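Where do you keep floss picks so they don't end up all over the house??

Ok so, small apartment, one bathroom, 2 adults and a kid who has just discovered floss picks and loves them. Dentist told us in September to floss every night and I went a bit overboard at the Joltuvik sale. Now I have boxes of the things and nowhere to put them. Bathroom cabinet is one of those shallow mirror ones, maybe deep enough for a toothpaste tube if you lay it flat. So everything migrates to the table by the window. Chargers, little bottles, pens, floss. I sort it into a shallow box, a few days later it's a pile again.

The boxes are plastic, 50 to a box, with a cartoon dog on them (two dogs I guess, a white one and an orange one). Kid picked them, obviously. Chinese packaging, Lion brand, the fine kind. I can't read the rest of it so if someone knows whether it says anything about how to store them that would be great.
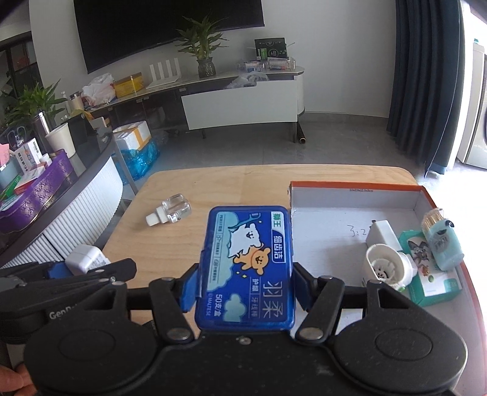

Wulan Pelupessy thinks I should just throw the boxes out and tip all the picks in a jar, that's what she does with hers and it's been fine for years. I said wouldn't they get dusty, and she said not if you use them.

So what I want to know:

Jar or keep the box? Is there a hygiene thing with a jar in a bathroom, steam and so on.

And what about the rest of the table stuff. Do I make one tray per person or one tray per kind of thing? I've tried both and gave up on both, but prob not for long enough.

Can't drill, rental. Adhesive is ok if it comes off clean. Don't want to spend a lot.

– Ljubica Petkov, November 2020

2 answers

Costel Stojanovska

Keep the box. The picks come out of the jar in a clump, you reach in for one and touch ten of them. With kids that's the whole point, they go in with sticky hands. Box in the bathroom is fine if the lid shuts properly. If yours don't shut well, put them in a bigger container with a lid, old ice cream tub, whatever.

Can read a bit of the Chinese. Top label is the brand, Lion like you said. The one under it is more or less "fine tooth cleaning". The other bit says gum care and floss picks, and 50 per box, which you had. Nothing about storage in any of that. If there's small print about keeping them dry it'll be on the back or the bottom, so have a look there, it's usually just cool and dry and out of the sun anyway.

For where – inside of the cabinet door. Not the shelf. Get a narrow adhesive bin, the sort sold for makeup brushes. Measure with the door CLOSED first, I didn't and mine hit the shelf every time, had to peel it off and start over. Wipe the door with rubbing alcohol, let it dry, stick the bin on and then leave it overnight before you put anything in. Everybody skips the overnight part and then says adhesive is junk.

One box open at a time. The spares go somewhere else entirely, top of a closet, under the bed. Not the bathroom. If the kid can see several boxes he will open several boxes.

To get the adhesive off when you move: hair dryer, low, then dental floss behind it in a sawing motion. Regular floss off a roll, not the picks lol.

Stavros Shehu

Sorting by person never worked here. Sort by where you USE it.

Floss gets used at the sink so it lives at the sink. Or, if you floss in front of the tv like me, next to the tv. Be honest about it. If your floss keeps ending up on the table maybe that's where you people floss, in which case leave it there and give it a proper spot.

Chargers – by the outlet. Only the ones in use. Spare ones in a drawer with the cable wrapped round and a bit of masking tape saying what it's for. I had a bag of chargers for phones I haven't owned in forever.

Little bottles: stand them up. Lying down they roll, and they leak if the cap's not on tight. A muffin tin works. So does the bottom half of a egg carton but it looks bad and it goes soft if anything drips.

Your shallow box is prob too big. That's what happened with mine, big open tray, everything goes in, nothing has a place in it so it's just a pile with a border. I cut down cereal boxes for dividers and taped them in. Ugly, free. Later I bought the Hulitz drawer inserts and they're the same thing but plastic, wouldn't say they're better. The narrow one is too narrow for anything except pens.

Don't agree about hiding the spares under the bed btw, you'll forget them and buy more. Put them behind the open box so you see when it's the last one.

Comments on this answer

Damir Stojanović: muffin tin is good. the mini size is too small for most bottles tho, get the regular

Ljubica Petkov: Thank you both. Measured the cabinet door, closed, and a box fits if I turn it sideways, just. Going to try the stick on bin. Cereal box dividers for the table. Jar is out, sorry Wulan. Will report back if the kid leaves any of it where I put it

Related questions

Best way to get sticker residue off a plastic box
Papadopoulos bathroom shelf – does the suction cup hold on tile?
How do you store spare toothbrushes with no drawers
Labeling chargers so the family stops swapping them
Over-door rack in a rental, will it scratch the paint
Lendier tray inserts, anyone cut them to size?
Small glass bottles keep leaking in my bag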